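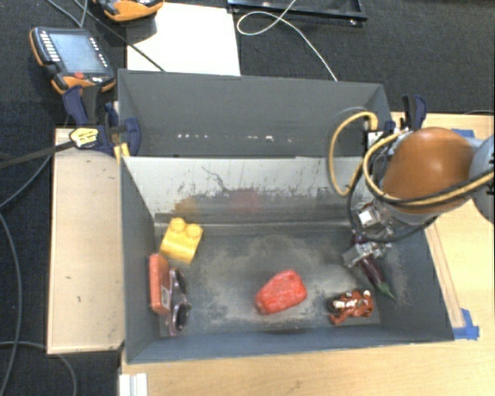

Salt glaze, second try

12 October 2022

The kiln came down to handling temperature overnight and I unbricked the door after breakfast. There were 31 pots in this load, mostly mugs and small jars, and a few test tiles from Ayantu Gebreyes, who is working through a set of slips for her course.

The last salt firing was in April and it was too dry. The pots at the back had hardly any orange peel and the ones near the burner had run on one side only. I put that down to adding the salt too early, before the middle of the chamber had caught up with the top. I waited longer before salting and fed it in as 15 small lots, wrapped in damp newspaper, with the damper pushed most of the way in for each one.

The result is more even. The grey body has gone a soft honey colour on the shoulders, and the texture carries right around the pots on all but the bottom shelf. Judite Rebelo's iron slip was the best thing in there. On the tall jar it broke to a rusty speckle over the rim, and I'd like to try it on plates.

What went wrong:

Two lids stuck to their jars. I had used the old wadding mix, which was a bit crumbly, and I think it shrank away before the glaze set. One came free with a tap from a wooden handle. The other took a piece of the gallery with it.

A shelf at the back has warped enough to rock. I've turned it over for next time – it might flatten, it might not.

The draw rings were hard to hook out. The spy hole has narrowed with years of salt building up on the brick, and I lost one ring down the side of the stack. I'll chip the hole back before the next firing.

I used nine kilos of salt all up. Innes Laing uses less in a kiln of the same size, but his is older and the walls give some back. Mine has only had a few firings and the bricks are still soaking it up.

Ayantu has taken her tiles home to label. The blue slip with the rutile in it went a muddy green, which she was pleased about and I wasn't. I've asked her for the recipe anyway.

Next job is grinding the bases and washing the shelves with fresh alumina. After that I'll need more clay, as I'm down to one bag and the trimmings bucket.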